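Notebook, memory insertion task
January 2019

Count this morning is 562 usable demonstrations out of the 1000 we want for the first training run. Target for the whole set is still 2000, but I'd like to see what the policy does with half of that before we put more hours into it.

Changes since the last entry. The start pose now varies between episodes. Before this, the arm always began from the same spot and the small test model learned to play back one path with hardly a glance at the camera. Kutport's logging script draws a random offset at reset and writes it to the episode header, so we can check later that the spread is even. Episodes from before the change are in a separate folder. Don't mix them in.

The case stays on its side with the panel off. I tried standing it upright and gave up on it, the approach angle was bad and the cables hung in front of the slots. On its side the gripper comes straight down and the operator has a decent view of the board most of the way.

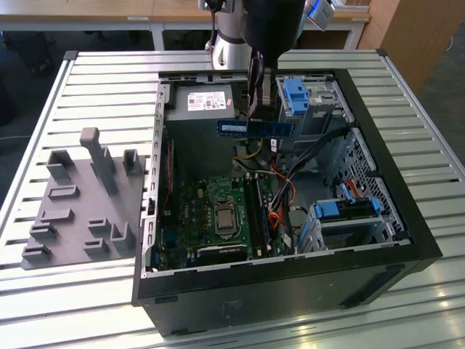
Cables are the main nuisance. The power leads spring back a little every time someone touches the case, and in a few episodes the fingers brushed them on the way down. I'm keeping those if the module still went in cleanly. The model needs to see cables in different places. If the cable got pushed over a slot and the operator had to back out, mark it as "recovery" and keep it too. Only throw out episodes where the operator stopped teleoperating and fixed something by hand.

Labeling rules, so we all do the same thing:

Success means fully seated, checked by hand after the arm retracts. Partly seated is a failure even when it looks right on video. One end down and the other up is the common case – use the tag "tilt" for it.

Force readings. The wrist sensor drifts over a session. Zero it every time the gripper is empty and clear of the case. I found a batch from the Werard setup where this was skipped and the contact phase starts with an offset. It can probably be corrected from the free-space part of each episode, but I haven't done it yet, so those are out of the count above.

Grip. Holding the module too close to one end lets it rotate on contact. I'd been discarding these, which was a mistake, and from today they stay in with the grip tag filled in.

Wear. After a lot of insertions the slots get easier, and the force profile drops with it. Swap the board after every session and write the board number in the header. We have 2 spares left. Ordered more from Costent, expected in February.

To do:
Fix the offset in the Werard batch and recount.
Plot the start pose spread from the headers.
Ask whether the Michailidis viewer can show force and video on one timeline, scrubbing them separately is slow.
Try a session with the room lights off and only the bench light on.

Stopped early, the gripper pads need replacing before any more recording.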